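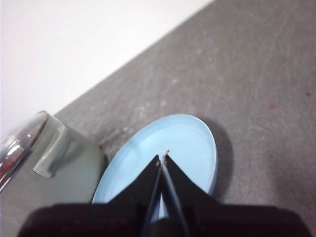 Can a robot clear up after dinner yet? Give it one plate and one cup, a flat surface and plenty of time, and sometimes it can, but the whole table is a long way off.

I've had that question in my inbox since March, when I wrote a grumpy post about the Halley demo and a lot of people told me I was being unfair. Maybe I was. The Halley video is two minutes long and in it an arm loads a dishwasher without dropping anything. I watched it several times. What I wanted to see was the bit before the video starts, where somebody scrapes the plates and sets them out with a nice wide gap between each one.

Let me talk about plates, then, because I have spent more time thinking about them than is healthy.

A plate is a mean thing to pick up with two fingers. You and I slide a fingertip under the rim, tip it a little, get the thumb on top, and we've done it before we've finished our sentence. A gripper with two stiff fingers has to come down at the edge, with one finger inside the rim and one outside, and if the plate is shallow there is very little rim to get hold of. Come down in the middle and you're just poking it. Come down a bit too far out and the plate scoots away. On carpet it scoots less, on a countertop it goes for a ride.

Then put a glass next to it. Now the finger that has to go outside the rim has no room on that side, so the machine has to go around to the other side or move the glass first. Glass is its own headache. Cameras see through it, or they see the shine on it and think that's the edge. My friend Keegan Ormsby works on the software end of this and he told me that clear cups cost his group more evenings than everything else in the kitchen put together. He still thinks I'm too negative. We have agreed to keep having lunch.

The people selling these things like to talk about success rates. Skarano's brochure says their kitchen arm managed 64 pickups in a row, which sounds great until you read the small print and learn it was the same bowl each time. I pick up a lot of different stuff in my kitchen. There's the pan with the loose handle. There's a lid that fits nothing. My kid's cup usually has a spoon in it and an inch of milk.

I did go and see one in person. Didcombe had an open evening on a Monday and I drove out after work, mostly to be annoyed. Their arm took 23 seconds to lift a saucer and put it in a rack. It was a very careful 23 seconds and I'll admit I leaned forward. A man beside me clapped. Then the engineer put down a second saucer, half on top of the first one, and the arm stopped and thought about it until she moved the saucer back.

I asked her what happens if the plate is on the floor, since at my house a fair number of them are. She said floor pickups are something they want to do more of. Fair enough, I want to do fewer.

Shop floors are a different story, and I should be fair about that. My brother-in-law's place runs a Bošković cell that moves the same metal part from the same tray all day long, and it has been doing it for years without anybody writing a blog post. The part is always the same size. The tray is bolted down. If you could bolt down my family I'd have a robot tomorrow.

People keep telling me the learning approach changes all of this, that you show the machine enough plates and cups in enough rooms and it picks up the general idea. Could be. The newer ones are clearly better than the arms I was laughing at before, and when one misses it now tends to back up and try again, where the old ones would close on air and carry the air proudly over to the sink. I count that as progress. I don't count it as a reason to put down a deposit.

A few of you asked what would change my mind. Leave a dirty table overnight, crusty bits and all, don't arrange anything, give the machine more than 20 minutes if it needs them, and film it in one go with the clock showing. I'll post the whole thing here and say nice words about it.

Until then I'm doing the plates by hand, and the dishwasher needs a new door seal, so next week's post is about that.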